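When a Machine Stops Politely
by Fanni Kovács

January 26, 2022

I have worked for 12 years with machines that move, first in packaging and now in assembly, and I want to write against a habit that I see in almost every workshop I visit. We praise a robot when it stops by itself. We say "it failed safe" and we go to lunch.

Two weeks ago, at our site in Badow, a two-armed robot stopped in the middle of a task. The log said that the right hand had lost its force reading. The arms held their position, the program waited, and the screen showed a calm yellow message. My colleague Kiprono Wanyama read the message, reached in and took the part out of the fingers. While his hand was there, the reading came back. The program had been told to continue when the signal was good again, so it continued. The fingers closed on his thumb.

He was not badly hurt. The grip was limited to 24 newtons, and he had a bruise and a bad mood. But I don't accept the sentence I heard afterwards, that the system did what it should. It did what we wrote. These are two different things, and the distance between them was one line in a settings file.

The cause was ordinary. A connector at the wrist had become loose after many hours of bending. The signal was gone for 80 seconds, then it returned. Kinga Rácz, who maintains our hands and grippers, had asked in the autumn for a replacement after every 400 hours. We answered that we would look at it. I was one of the people who answered this, and I'm not proud of it.

What troubles me more is the word "stopped". For a person standing at the table, stopped means finished. For the controller it meant waiting. Nothing in the posture of the arms tells you which of these is true, and I think that every machine which shares a table with people should be obliged to tell you.
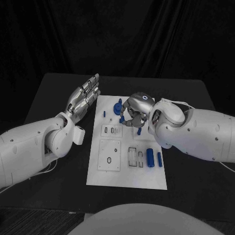

My own opinion is that automatic restart has no place in hand work of this kind, not even for a fault of one second. People say to me that this will cost time, and they are right. Look at how small the work is, though: pegs, a gear with a little post on top, flat plates with slots. A hand that is curled over such a small blue part covers most of it, so anyone who wants to free the part must bring the fingers very near. One light on the back of the hand doesn't say "you may touch me". The cables outside the arms also deserve a place on the daily inspection list, next to the connectors.

At Badow we have now changed the rule. After any lost signal the robot needs a button press, and the button is far enough away that you can't press it with one hand still on the table. Adhiambo Chege argued that we should also cut power to the fingers, and we are still discussing this -- an open hand can drop a part, and some parts are heavy. I lean to her side. A dropped part can be picked up again, and I would prefer to write that report than the one I wrote for Kiprono.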